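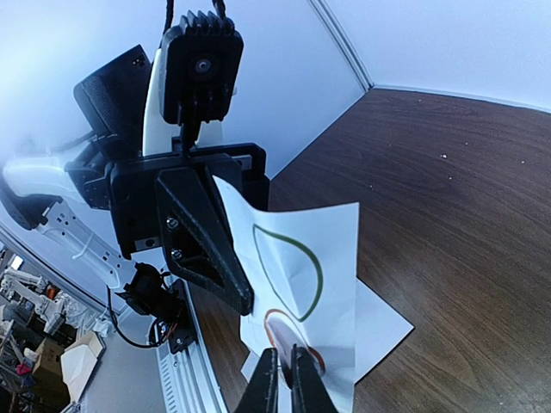
1. Where we are

Search this site Enter keywords Go

Progress report to the Isaksson fund, second period, 5 Feb 2020
Project: paper handling at the Podville mail and forms room

The grant asked us to find out whether arms can take over the handling of loose sheets, and what becomes of the people who handle them now. The short version is that the arms are learning to pick up paper, and the people have learned more than they wanted to about how hard that is.

Paper is a bad colleague for a machine. It has almost no thickness, it bends where it likes, and it sticks to its neighbors. In this period the setup made 3,398 attempts at lifting, turning or folding a single sheet. We had hoped to report a success rate here, but the Vistton software and our own clerks disagree about what success is. The software is satisfied when the sheet ends up in the right place. The clerks would also like to be able to read it afterward. We have sided with the clerks, and the log is being rescored.

2. What changed on the floor

The room has 13 staff. None has lost hours, as agreed in the grant terms. Four now spend half of each shift at the arm station, guiding grasps and marking bad ones. The job title we gave this work was "handling supervisor." The title in daily use is "sheet sitter," and it has started to turn up on the rota.

There are gains. Wrist complaints from the folding bench are down, though we would be careful with that, as the bench was also raised in the same month. The late shift likes the arms because they do not want the radio changed. Training took 12 hours a person against the six we budgeted, mostly because our manual assumed people would read it in order.

There are also losses, and we would rather you heard them from us. Folding used to be the job people talked over. Arm work needs eyes on the sheet, so the talk has stopped, and two people have asked to go back to the bench on that ground alone. We did not have a line for conversation in the budget.

3. Folds and pressure

Folding remains the weak point. Grip force is set once per batch, and a setting that holds a card firmly will mark softer stock. Sheets with pressure marks go to the reject tray, which has been replaced with a larger tray. The Grernau site reports the same trouble with heavier paper and has sent us its settings – we tried them, and now have Grernau's rejects as well as our own.
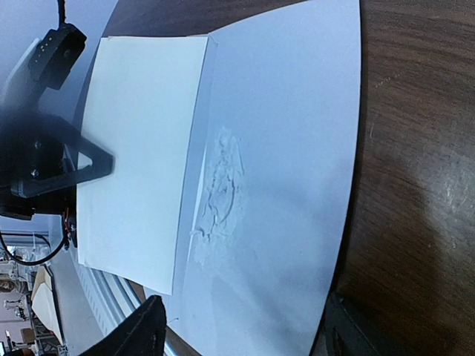
Comment from the Grernau site, added on circulation: those settings were for coated stock and we did say so in the second email. Lower the closing speed before you touch the force. Our people also asked for a stop button within reach of the chair, and once they had it they used it less than we feared.

We accept the point about the email. A stop button has been ordered, and closing speed will be the first thing changed in the next period.

4. Money and next steps

Spending is at 43 percent of the total. Training is over its line and travel is under it, and we ask to move the difference across. In May we plan to rotate all bench staff through the arm station for one week each, then let them choose where to work. The rescored log will come with the next report, along with the revised manual, which is shorter.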